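In October our members were received at Flelden for the autumn open day of the robotics workshop, and I set down my impressions for those who were unable to attend. The invitation came from Lempi Lehtinen, who has directed the workshop since its move from the Michalík building. The day drew 57 visitors, and the staff divided us into small groups so that each could stand close to the benches.

Our group began with a short talk by Ville Saarela on the history of the project. He was candid about its pace. The team has recorded 3,504 attempts at simple sorting tasks, and he regards many of the early ones as useful chiefly for their mistakes. The figures were handed out on paper, a courtesy that those of us who dislike squinting at screens much appreciated.

We were then shown to the bench known as Onis, where a pair of arms was at work on toy bricks. The task is one that any parent will recognise: bricks are to be put away by colour, yellow with yellow and blue with blue.

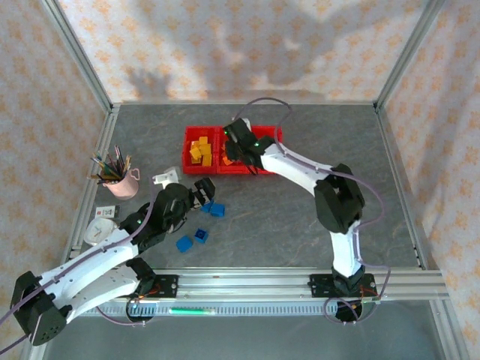 *The Onis bench at Flelden, with the blue bricks still on the table and the yellow ones in their bin.*

Visitors were asked to remain behind a line on the floor and to keep their voices low while the operator, Maribel Ríos, gave her commentary. I had expected a good deal of speed and noise, having visited the packing hall at Stullier some years ago. Ms Ríos explained that speed is of little interest to her at present. Her concern is the grip: a brick is small, its faces are not all alike, and it may present itself at any angle. An arm which manages one brick well may do poorly with the next.

The questions were of a high standard. Sirkka Rantala wished to know whether the arms choose their own order of work, and was told that this depends upon the exercise being run. Another visitor asked about the soft material on the fingers. Ms Ríos replied that various coverings have been tried, and that foam is forgiving when a brick is met slightly off centre.
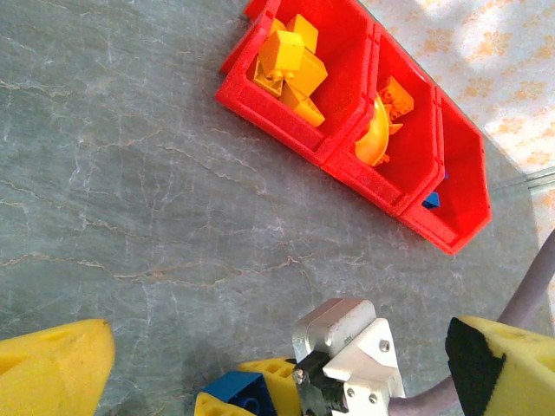 I also raised the matter of mixed shapes. Sorting by colour alone is a modest aim, and I was curious to learn how the method would fare with a household drawer full of odds and ends. Ms Ríos accepted the point – she keeps a list of objects she would like to attempt, and it is a long one.

The session lasted 50 minutes, with a further 20 for coffee in the upstairs corridor. Raimo Kemppainen conveyed our thanks to the staff. Members wishing to join the spring visit should give their names to him, stating whether they prefer the morning or the afternoon group.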